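Notebook, subtitling bench, March

Back on the Trinby job this morning. For anyone reading over my shoulder later, Trinby is the Jonia feature that was meant for theaters and is now going straight to streaming, so all the text work we did for the big-screen version has to be done over for people watching on phones and laptops. I knew it was coming (we all knew!) but I had hoped for a bit more warning.

Started with reel one at 8:30. The old file has line breaks that look lovely on a 40-foot wall and terrible on a phone held sideways. I shortened what I could without touching the jokes. The grandmother's speech at the train station is still the worst of it. She talks so fast, and every word counts later on, when the letter turns up. I have three versions and I don't love any of them. Version two reads best out loud, so that one is in the file for now, marked yellow.

Flagged lines after the first full pass: 127. After the second pass: 41. Most of what went away was reading speed, which was just me being wordy. What's left is the real stuff — overlapping talk in the market, the song, and the two places where a street sign and a line of dialogue both need text at the same moment. Zorica Kolev wants the signs at the top of the picture and the dialogue at the bottom. I tried it and my eyes bounced up and down like a tennis crowd. I'd still like to try a half-second delay on the sign before we settle it. Zorica, if you read this before I catch you, please look at the bus stop shot with the delay on and tell me if I'm kidding myself.

The song! Kadrić, who did the music, sent a note saying the chorus should be translated for meaning and the verses left alone. Fine by me, except the second verse is where the brother confesses, and anyone who doesn't know the language will miss it completely. Wrote back asking if we can sub just those four lines. No answer yet. Leaving them in italics in the working file so they're easy to pull out.

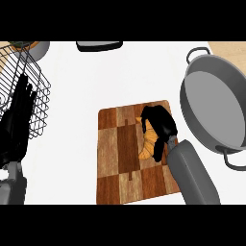 Croissant on the checkerboard board, render.

After lunch I went through the poster copy. The streaming version of the poster has the new release line where the theater line used to be, and somebody kept the old spacing, so the title now sits too close to the lead's chin. Not my department, but I sent it back with a note anyway. The tagline is still the long one. I like it better than the short one, though I seem to be alone in that, and it does get tiny at thumbnail size.

Trailer subs are done and out. The 30-second cut was easy, the long one less so, because they swapped two shots after I'd timed it and the whole back half slid. Re-timed by hand. Note to self: ask for the locked cut IN WRITING next time, and check the length against the old one before starting, not after.

The Trolcombe screening room is ours from 4 p.m. for the check on the real player. It runs a touch darker than my monitor, so the yellow flags may be hard to see. Bring the printed list. Also bring the other headphones, the left side of mine is crackling again.

Still open: grandmother speech, signs (top or delay), verse two, and whether the closing thank-you card gets translated. It has 300 names on it and I vote no.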